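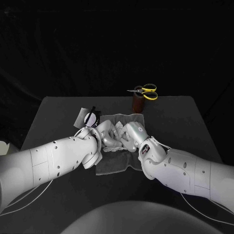 Both hands on the pale cloth, grey towel underneath.

What I picked up about towels at the Plikari open day

I went along to the open day at Plikari on Friday expecting to look at robots for ten minutes and then find the tea. I stayed until they started putting the chairs away! Golshifteh Safavi was running the cloth table, and she knows far more about laundry than I do (and I've been writing this page for years).

Her first tip was the towel. She spreads one flat on the table before any small cloth goes down, so the cloth doesn't skate about on a smooth top. I tried it at home with napkins on our kitchen table and it's a real help, especially with thin cotton.

Tip number two - pinch before you pull. Take hold of the cloth with both hands close together, then work outwards to the corners. I've always grabbed a corner and shaken, which is fine for a bath sheet but hopeless for a hanky.

Keep your scissors standing up in a pot at the back of the table. Loose threads get snipped there and then, and bright yellow handles like theirs are easy to spot. Mine are black and live under the post.

I asked about creases too. Golshifteh smooths from the middle with the flat of her hand and leaves the iron for shirts. My sister disagrees strongly, so do write in.

The Zunby stand next door had tea towels at 3 for £2, thin but they dry glasses well. I bought six. Plikari are doing it all again in March, and if you go, get there before two, when the queue for the cloth table was still short.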